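Search this site
Enter keywords

Tamis Picture House, Pasaribu Street
Pre-opening inspection checklist with comments

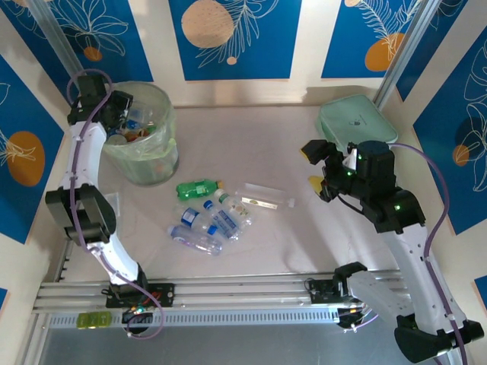

Can the balcony be opened to the public for the first screening?
The front rows can, once the loose handrail on the left stair has been refixed and looked at again. The back rows stay closed until the plaster above them has been checked from a scaffold.

Inspected by: Endang Raju
Date of visit: 05/03/2024
Areas covered: foyer, stalls, balcony, projection box, stage, exits, toilets
Areas not covered: roof void, basement boiler room (locked, key not on the ring)

Marking: OK / ATTENTION / FAIL / NOT SEEN

1. FRONT OF HOUSE

1.1 Main doors open outwards and stay open on their hooks: OK
1.2 Canopy, underside and fixings: ATTENTION
Two of the ceiling panels have dropped at the street end. Water has been getting in behind the old letter track. The fixings I could reach with a ladder were sound. The centre tie rod wants looking at by someone who deals with steelwork.
1.3 Foyer floor: ATTENTION
The terrazzo is good. The brass strip at the foot of the stairs has lifted and would catch a heel. Screw down or remove.
1.4 Pay box wiring: FAIL
Old rubber-covered cable still live to the heater. Isolated at the board during the visit and labelled. Do not switch back on.
1.5 Kiosk: OK
New Mumimitz counter unit is fixed to the wall and the socket behind it has been tested.

2. STALLS

2.1 Seat fixings: ATTENTION
Capacity downstairs is 500. Every row was rocked by hand. Row F moves along its whole length and row M moves at the aisle end. The bolts have pulled out of the timber and need longer ones, or plates.
2.2 Tip-up action: OK
Stiff in places but all the seats return.
2.3 Aisle width and aisle lights: OK
Lights work on the left and right. The centre aisle has one dead lamp near the screen end.
2.4 Carpet: ATTENTION
Worn through at the rear crossover. Tape is holding it for now and the tape is curling.
2.5 Rake and steps: OK

3. BALCONY

3.1 Front rail height: ATTENTION
The original rail is low, as they usually are in houses of this age. The added tube rail brings it up, but it stops short at both ends. Extend to the side walls.
3.2 Stair handrails: FAIL
Left stair, third bracket from the top is out of the wall. Right stair is sound.
3.3 Ceiling plaster over back rows: FAIL
Cracked along the cornice and hollow when tapped with a pole. The old organ grille next to it seems firm. Keep the back rows roped off. The balcony is listed at 200 seats and the number sold should come down to match whatever is left open.
3.4 Exit door to fire stair: OK
Push bar releases first time. The stair outside had leaves on it, which I swept.

4. PROJECTION BOX

4.1 Fire shutters: NOT SEEN in operation
The drop shutters are all in place but the release cable is missing. If only digital is to be shown they may not be needed. Ask the fire officer before taking them out.
4.2 Extract fan: OK
4.3 Digital projector mounting: OK
The Jurus stand is level and bolted down. Cable run to the rack is tidy.
4.4 Old arc lamp rectifier: ATTENTION
Disconnected, but there is no tag on it to say so. Tag it. The casing should be checked for asbestos board before anybody moves it.
4.5 Extinguishers: ATTENTION
One CO2, in date. The bracket for the second is empty.

5. STAGE AND SCREEN

5.1 Screen frame and lacing: OK
5.2 Curtain track: ATTENTION
Runs by hand. The motor trips its breaker after a few seconds.
5.3 Safety curtain: NOT SEEN
It is painted in and has not moved for many years, according to the last log book. Needs a specialist.
5.4 Stage floor: ATTENTION
Soft patch near the rear wall, stage right. Boarded over and marked. No loads over it.
5.5 Dressing rooms: OK as storage only
Not to be used by performers until there is heating and a second way out.

6. EXITS AND EMERGENCY LIGHTING

6.1 Number of final exits: 8, all opened and walked through
6.2 Exit signs lit: ATTENTION
The sign over the right-hand stalls exit is out.
6.3 Emergency lights, discharge test: ATTENTION
Most fittings held for the full period. Two in the rear corridor faded early and need batteries.
6.4 Alarm sounders: OK
Heard in every room, including the projection box with the fan on.
6.5 Side alley: FAIL
The gate at the far end was chained. It must be unlocked whenever the building is open. Fit a push pad and take the chain away altogether.

7. TOILETS

7.1 Lighting and locks: OK
7.2 Hot water: ATTENTION
Very hot at the ladies' basins. Fit a mixing valve.
7.3 Floor drains: OK

COMMENTS

The stalls could be used for an audience of up to 150 in the centre block, with rows F and M closed, as soon as items 1.4, 3.2 and 6.5 are cleared. Balcony stays shut until 3.2 is done, and the back rows stay shut after that.

The 1930s side lights in the auditorium have been rewired and I have no remarks on them.

Second visit planned for April, after the plasterer has been. Please have the boiler room key ready, and a copy of the seating plan with the closed rows crossed through.

Signed: E. Raju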